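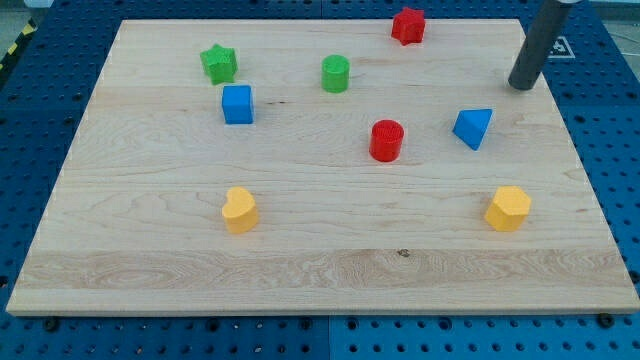

Blocks on the maple board, with the arm at the far right corner.

How to budget for a tabletop robot cell

Posted in Planning and purchasing by Seren Wynne

The arm is the easy line in the budget. You get a quote, you argue about delivery and you put the number in. Most of the trouble in a small cell comes from the things bought afterwards, out of whatever is left. These are the steps we use at Demgate when a department asks for a bench setup for pushing and sorting small objects.

Step 1. Write down the task before asking for quotes

One paragraph is enough. Say what the robot will move, how heavy the heaviest piece is and whether it needs to pick things up or only push them along a surface. Pushing needs a plain rod with a rounded tip. Picking needs a gripper, a controller for it and often a licence. If you don't need to lift anything this year, leave the gripper out and put it on the second-year list.

Step 2. Price the table with the arm

A perforated table costs more than a workshop bench and is worth it. You can bolt things down, take them off and put them back in the same holes. Ask whether the table comes in panels and whether the panels fit through your door. Emlyn Edwards had one delivered to us in January that had to go back down the stairs.

Check the hole spacing and thread against your arm's base plate. If they don't match you will need an adaptor plate, and those are made to order.

Step 3. Choose a work surface you can replace

We put a wooden board on top of the table. It gets scratched, and a new one is cheap. Buy two from the same batch, cut to the same size. Budget for bolts or clamps at the edges and keep them low, where the arm will not catch them.

Wood with a strong grain or knots can confuse some vision software. Test a sample under your own lights before you order the full size.

Step 4. Print the test objects

Simple shapes in solid colours will do: cubes, cylinders, stars, hearts and so on. Two or three shapes in each colour let you give instructions by colour, by shape or by both. We print ours in-house. The filament is a small cost, but the printer time isn't, so book it early. Print a spare of everything.

Step 5. Add the small items

This is where budgets go over. Our last list came to 461 pounds without the board, and none of it was on the supplier's quote:

Printed position markers and something flat to mount them on
Black and yellow hazard tape
Bolts, washers and clamps
Cable covers
Spare tips for the arm
A lamp that does not flicker

Step 6. Get comparable quotes

Send the same paragraph from Step 1 to each supplier. We asked Gustden, Ronine and Prosser, and the three replies were hard to compare until Marloes Postma put them in one sheet with a row for each item. Gustden included training, Ronine charged for it by the day and Prosser left it out – you only find that out by asking.

Ask each supplier for:

Delivery time in weeks
Warranty length, and who pays the carriage
The price of a replacement tip and cable
The software cost after the first year

Step 7. Hold some money back

Keep over 1,000 pounds unspent until the cell has been running for 4 weeks. By then you will know what is missing. If your finance office takes back unspent money at year end, raise the order for spares before that date.

Questions about the quote sheet can go to Marloes on Monday mornings.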